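Bastos Hand-Held Teaching Gripper, Set of 2 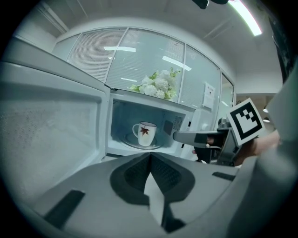
By the Hultside equipment desk | 16 June 2020

One for each hand, and no robot to apologize to when you fumble a mug. Work through the task yourself — microwave, door open, cup on the turntable — and the Bastos pair records it for the arm that gets the job later. The jaws have textured black pads. Marker on top, fingers out front, dignity optional.

Weight: 466 g each
Jaw opening: 107 mm
Spare pads: 10

Ledora software sold separately, naturally.

We use cookies to improve your visit. Accept | Settings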